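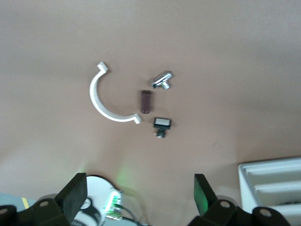
2 min read

Phones > Refurbished > Interviews

Sunday, December 21, 2025 — by Mieke De Haan

Bognár sells used handsets from a shop in Clalley. Busy when I called. "Everyone wants the Clasero 6," he says. "Scratched, dented, dont care."

Battery first, always. Anything under 39 charge cycles he lists as nearly new. Network locks are the headache — 3 came back in September, all locked. "My fault. Didn't try a second sim."

And chargers? Not included. "Buy your own, teh old ones are rubbish."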